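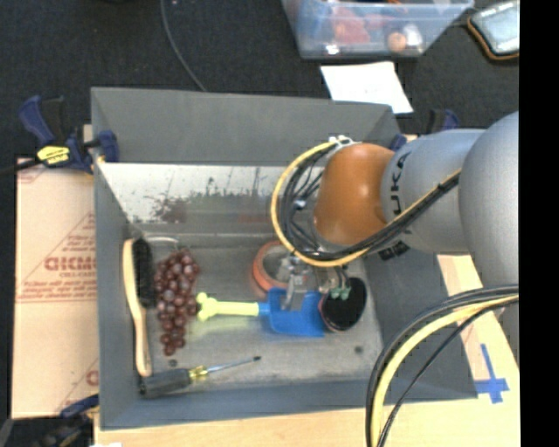

I've been meaning to write about dustpans for a while. We moved into the house on Fehr Street in January and I have bought three of them since then, which is two more than a person should need. The first was a flat metal one from the hardware store. It was fine until I stepped on the edge. The second had a rubber lip that curled up after a month and let all the fine grit slide right underneath. What I look for now is a wide, square pan and a handle my hand can find without looking. A bright blue pan with a handle that ends in a knob like a dog bone does the job for me, even if it looks like it came out of a toy box. Plain gray ones disappear in my house. They get set down on the basement floor and I don't see them again until spring.

The brush matters more than the pan, though. The little brushes that clip into the handle are too short and too soft. I keep a separate one with a long wooden handle and thick black bristles, and I use it for almost everything: the stairs, the workbench, the track of the sliding door. Stiff bristles throw dust if you flick them, so pull slowly and keep the strokes short. I got mine at a closing sale at Jistedik, the old housewares place out on Route 10. The handle had no finish left on it. I rubbed in some linseed oil, let it sit overnight and wiped it off in the morning - it has held up well.

Washing the brush is easy. Warm water, a little dish soap, comb out the hair with an old fork, then hang it with the bristles down. Don't stand it in a bucket. I ruined one that way in our apartment in Lelotmont, and the bristles stayed bent for good.

As for where all this lives, I gave up on the broom closet. It's too deep, and the vacuum takes up the front. There are two hooks inside the basement door now, one for the pan and one for the brush, with a roll of tape hanging on a nail next to them for picking up whatever the brush misses. Tape works well on glass slivers. Press, lift, fold it over on itself and throw it out.

The basement itself is still a mess. The previous owners left shelves full of paint cans, some with labels going back to 2000, and I have to take them to the county drop-off, which is only open in the mornings. I've done one carload. The rest will probably wait until the car is back from the shop.

Posted May 30, 2019
Filed under: house, cleaning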